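Antistatic bag

An antistatic bag is a flexible container used to store and ship electronic parts that can be damaged by static electricity. Such bags are usually made of plastic film and may be pink, black, silver or clear, depending on the material and the level of protection required.

Types

There are 2 main groups. Dissipative bags are treated so that charge does not build up on the surface when the film rubs against other objects. Shielding bags add a thin layer of metal, which keeps outside charges away from the contents. The metal layer gives shielding bags their gray or silver color.

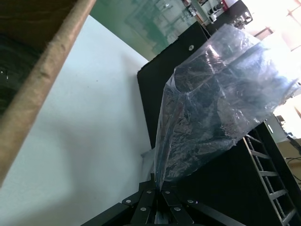
A third group, the moisture barrier bag, combines shielding with a thicker film and is closed by heat sealing. It is commonly packed with a drying agent and a humidity card.

Use and handling

Parts should be removed only at a grounded work surface by a person wearing a wrist strap. Placing a circuit board on the outside of a bag gives no protection and is discouraged. Bags with holes or worn creases should be withdrawn from use, as the metal layer may be broken at those points. 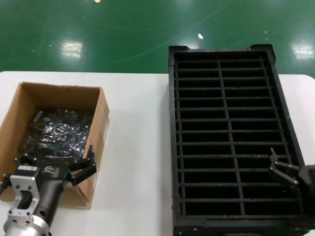 Reuse and disposal

Undamaged bags may be used again within the same facility. Metallized film is difficult to recycle, as its layers cannot easily be separated, and most local programs do not accept it. In a trade handbook published by Bavico, Suqin Dong recommended that used bags be sorted by size and inspected before being returned to stock.

See also

Electrostatic discharge
Faraday cage
Desiccant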